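Reading Free Cash Flow Before the Headline Number
Speaker notes – Dilwyn Vaughan – 8/7/22
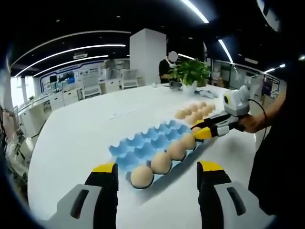
Slide 1. Eggs and a pale blue carton.

Slide 2. Scope
Talk runs 90 minutes with the break. Accrual earnings against cash earnings, working capital, capitalized costs, then the two worked cases. Valuation multiples are in Gwawr Mostyn's session and I will not take questions on them. Handout has the full tables. Point people to page 3 of it now, so they have it open for the bridge.

Slide 3. Starting point
Net income is an estimate. It contains revenue booked before the customer pays and expenses spread over years. The cash flow statement reverses both. Read operating cash flow first, subtract capital spending, and compare the result with net income over several years. A single quarter says very little. Seasonal businesses swing hard between the first and fourth quarters.

Slide 4. The bridge
Walk the indirect method from top to bottom: net income, depreciation and amortization, stock compensation, deferred taxes, change in working capital. Pause on stock compensation. It is added back as non-cash, which is correct under the rules. If the company then buys back shares to hold the count flat, the cash goes out under financing and never touches free cash flow. I subtract it. State that this is a preference and that many analysts do otherwise.

Slide 5. Working capital
Receivables: compare growth in receivables with growth in sales. Receivables growing faster, for more than two quarters, needs an explanation from management. Check the notes for factoring. Selling receivables pulls cash forward and can only be repeated by selling more of them.
Inventory: split raw materials, work in process and finished goods where the filing allows it. A build in finished goods with flat orders is the one to worry about.
Payables: stretching suppliers raises operating cash flow for a while. Look for supplier finance programs – disclosure is thin, so read the liquidity section as well as the notes.

Slide 6. Case A, Prarura
Distributor. Reported earnings rose every year in the period shown. Operating cash flow fell in each of the last three. The gap sits almost entirely in receivables, after payment terms went from net 30 to net 90. Sales were real and customers did pay, but the company was lending to its customers and borrowing on its revolver to do it. Leave the chart up while they find the interest expense line.

Slide 7. Case B, Zikine
Software. Opposite pattern: cash flow well ahead of earnings. Annual contracts are billed up front, so deferred revenue rises with bookings. This works in reverse when bookings slow. Then show capitalized development costs. They appear under investing, so operating cash flow looks better than it would if the same salaries were expensed. Free cash flow catches this only if the line is included in capital spending. Some data services leave it out.

Slide 8. Maintenance and growth spending
Companies rarely disclose the split. Depreciation is a usable stand-in for maintenance spending when prices are stable. With inflation where it is, depreciation on old assets understates replacement cost. Adjust upward and show the assumption.

Slide 9. Questions
If asked about banks and insurers: the method does not apply, use regulatory capital instead. If asked about leases: operating lease payments are already in operating cash flow, finance lease principal is under financing. Corrections to the handout go to Gwawr by the end of the week.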